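Coupe Plate

A coupe plate is a round dish with no flat border. The eating surface runs out from the middle and turns up into a low rim, so the whole thing is somewhere between a dinner plate and a very shallow bowl. Shops also sell it as a rimless plate, a pasta plate, a low bowl, or (my least favorite) a "blate." I've been keeping this household encyclopedia going for long enough that I should have written this entry years ago, but I kept putting it off because I could never settle where the coupe ends and the bowl starts. I still can't, so let's get on with it.

Name

Coupe is French for a cup or a shallow bowl, and you'll hear it said both "koop" and "koo-PAY" in American stores. I say "koop." The same word gets used for the wide champagne glass, so if you're searching for secondhand plates online you'll be scrolling past a lot of stemware. Try adding "salad" or "dinner" to the search and it clears up pretty fast.

Shape and parts

The middle of the plate is called the well. On an ordinary rimmed plate the well stops at a visible shoulder and then there's a flat band, the part where the flowers or the gold line would go. A coupe skips the band. You get well, then curve, then edge, and all of it can hold food, which means a coupe usually has more usable room than a rimmed plate of the same width.

Underneath there's normally a foot ring, the little raised circle the plate stands on. Run your finger around it before you buy. If it's gritty it'll scratch every plate below it in the stack, and your table too.

How high the edge comes up is where all the arguing happens. My own rule is that if I can cut a pork chop in it without my knuckles hitting the side, it's a plate. Ylva Skjelbred, who edits the entries on serving dishes and has put up with me for ages, goes by whether soup would stay in it on the walk from the stove. We've had this fight by email more times than I'd like to admit, and the entry on pasta bowls still has both our versions in it, one after the other.
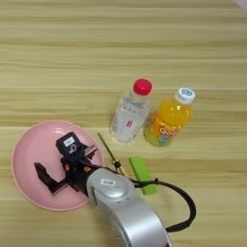

Color

White is the standard and always will be, mostly because you can replace a broken one without much hunting. Pink is the one I get asked about the most. It's a bigger family than people expect — there's the chalky pale kind, the salmon kind, the dusty kind that's almost brown, and the bright candy pink you see in kids' sets. Clanine made a long run in a muted salmon for years and called it Shek, a name I have never gotten to the bottom of. Their catalog number for the dinner size was 2,934, and if you're matching a set, ask the seller for that number, as the color name was moved over to a different and much oranger pink later on.

A lot of one-color coupes look slightly paler at the edge. On glazed pottery that's normal: glaze gets thin over a raised edge while it's melting and lets more of the clay color through. Plastic and melamine plates can look that way too, but there it's often just how the light hits the curve, or a bit of wear.

Pink also changes a lot with what's under it. Put a salmon plate on a light wood table with tan and honey streaks in it and the two go together nicely, nothing jumps out. Put it on gray stone and it suddenly looks very, very pink! I like it best on pale wood myself. If your table has a strong straight grain, plain plates are a relief to the eye, and I'd leave the patterned ones for a tablecloth.

Matte and glossy

A matte surface doesn't throw the overhead light back at you, and it makes food look good. What it does do, if it's stoneware, is pick up gray pencil-looking lines from knives. Those aren't scratches most of the time. They're metal left behind by the cutlery, and a mild cleaning paste with a damp cloth will take them off. Go gently, and try the underside first.

Glossy plates shrug off the marks but show every water spot. Pick your battle.

Plastic coupes don't get the metal lines but they do get real cuts, and tomato sauce will settle into those. I had a Pidside picnic set that went orange in the middle after one summer of chili. Baking soda helped some of them.

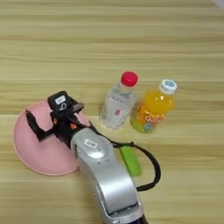 Sizes

There's no official standard, and makers measure from edge to edge across the top, so a deep coupe can sound bigger than it eats. Most sets come with a salad size and a dinner size, and some add a tiny one for bread or olives. The salad size is the one I'd buy extra of. It does breakfast, sandwiches, cake, and the spoon by the stove.

Check your dishwasher before you commit to the big ones. The curve makes coupes lean into each other in the rack, and in my machine I lose every other slot. Cabinets are kinder, since coupes nest well, and a stack of 8 of mine takes up hardly more height than the rimmed ones did.

On the table

Center the plate in front of the chair with the edge a thumb's width or so back from the edge of the table. Forks left, knife and spoon right, same as always. With coupes I put the napkin beside the plate, because folded in the well it slides down and looks like it was dropped there.

They're good for anything with a sauce, for rice, for beans, and for small children, who get a wall to push peas against. They're not so good for resting a knife, which will slip into the gravy every single time.

See also: Charger; Foot ring; Pasta bowl; Rimmed soup plate; Flukton ware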